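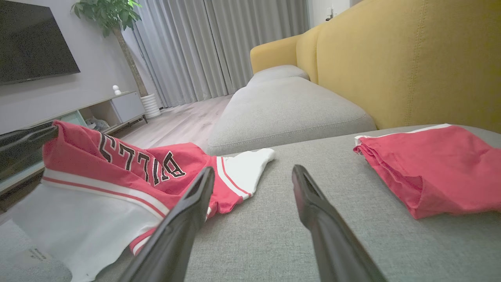

Garage Sale & Thrift Talk > Cleaning and Care

Washing old jerseys without wrecking the numbers: what do you do?

hoopcloset
Started at 7:40 pm

OK jersey people, I need to hear your routines. I went to the big Stistcombe flea market in August and came home with a whole tote bag of basketball stuff, and I have been grinning ever since. Most of it smells like somebody's attic. Two of them have that yellow ring inside the neck that old tank tops get.

What I've always done is turn them inside out, cold water, gentle cycle, hang to dry. It has worked fine on new stuff. But a couple of these have numbers that feel a bit tacky when I press on them, and one cracked a little when I folded it, so now I'm scared of the machine. Do I soak them? Hand wash? Leave them alone and spray them with something?

I want to WEAR these, by the way. I'm not framing anything.

mesh_and_match
Reply 1

Oh I love this haul already! Stistcombe is so good if you get there before the food trucks open.

Tacky numbers mean the print is breaking down. It's usually heat that did it, years of dryers or a summer in a car trunk. You can't really reverse it but you can slow it way down. Hand wash in a sink, cool water, a squirt of plain dish soap, and don't fold print against print ever again. I roll mine with a sheet of parchment paper over the front. Baking parchment, the kind you already have in the drawer.

For the neck ring, make a paste with baking soda and a little water, leave it for an hour, rub with a soft toothbrush from the inside. It took two rounds on my worst one.

grandstand_left
Reply 2

Going to disagree on dish soap. It's made to strip grease and it takes forever to rinse out of mesh. I used it for years and always had a stiff feeling under the arms that I blamed on the fabric. Switched to a liquid sportswear wash (I buy the Cillerix one, unscented) and the stiffness was gone after the second wash.

Agree with all of the rest, especially the rolling.

mesh_and_match
Reply 3

How much dish soap were you using though?? I mean a squirt the size of a dime for a full sink.

grandstand_left
Reply 4

More than a dime, I'll give you that.

hoopcloset
Reply 5

Ha, OK, I have both in the house so I'll try one on each and see which I like.

Update on the first batch. I hand washed three last night in the bathtub and the water came out the color of iced tea. So satisfying and so gross! I emptied it and filled it again until it stayed clear. Then rolled each one up in a towel and pressed on it, and hung them over the shower rod on fat plastic hangers.

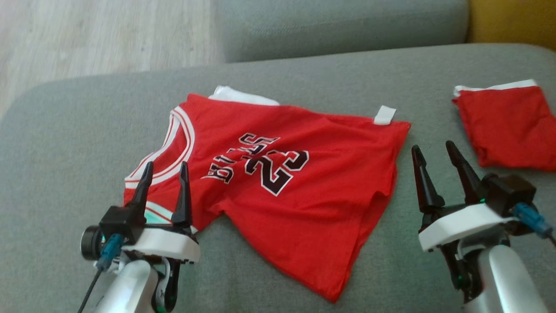 The red is the color I worry about the most. I did the white napkin test first (wet corner of a napkin, press on an inside seam, see if any color comes off) and I'd tell anybody with a red, maroon or navy piece to do the same before it goes anywhere near a white one. I ruined a set of pillowcases in college with one red gym shirt and I still think about it.

Next question. Storage. Hangers or folded?

backdoor_cut
Reply 6

Folded, flat, in a drawer. Mesh grows on a hanger. I had a long heavy one hang in a closet for a couple of years and the shoulders turned into little horns. Padded hangers help some but a drawer is free.

I've got up to 60 of them in one old dresser depending on what I've traded away, so I feel strongly about this, lol.

tipoff_tess
Reply 7

Sixty! I am so jealous. Mine all hang and I haven't seen any horns, but my closet is tiny and I rotate them a lot. I think if you wear them every couple of weeks they don't sit long enough to stretch. And I like seeing them! Half the fun is opening the door in the morning and picking a color.

backdoor_cut
Reply 8

Fair. If you're wearing them, hang them. If they're going to sit all winter, drawer.

shotclock_sue
Reply 9

Popping in about the smell, which I don't think anyone has covered. White vinegar! Half a cup in a sink of cool water, soak for half an hour, then wash as normal. The vinegar smell goes away when it dries. For really bad attic smell I hang the thing on the porch overnight first, in the shade. Sun will fade a red faster than you'd believe.

There's a repair counter inside the Ralano fabric store that will restitch a loose letter for cheap, too, if any of yours have sewn-on lettering that's lifting. They did a whole nameplate for me and I couldn't find the old holes.

grandstand_left
Reply 10

Seconding the vinegar, but never in the same go as bleach. And please don't bleach a jersey anyway.

hoopcloset
Reply 11

Vinegar worked!! The attic smell is all but gone on the worst one. I'm kind of amazed, I had given up on it.

I also got carried away and pulled out everything else in the house that needed the gentle treatment, so the living room is all laundry right now.

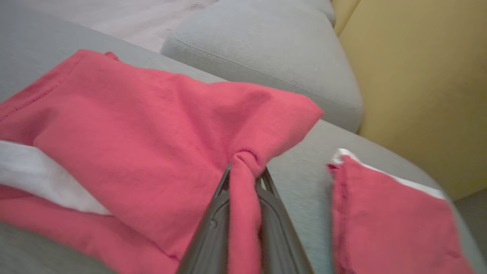 The coral pink one getting its turn on the sofa.

Baking soda paste did a great job on one neck ring and so-so on the other. Going to try again tomorrow.

tipoff_tess
Reply 12

That pink! Love it.

For the stubborn ring try warm water in the paste in place of cold. Lukewarm, not hot.

mesh_and_match
Reply 13

What did you pay for the lot, if you don't mind? I've seen single ones at the Bataineh Street shop tagged at 100 and I about fell over.

hoopcloset
Reply 14

50 for the whole tote. I didn't even haggle, I just handed it over and walked fast.

backdoor_cut
Reply 15

50 for the tote is a steal. Bataineh Street had one in the window at 200 last month and it had a hole in it.

shotclock_sue
Reply 16

Was it the green one? I think I tried that on. The hole is bigger than it looks from outside.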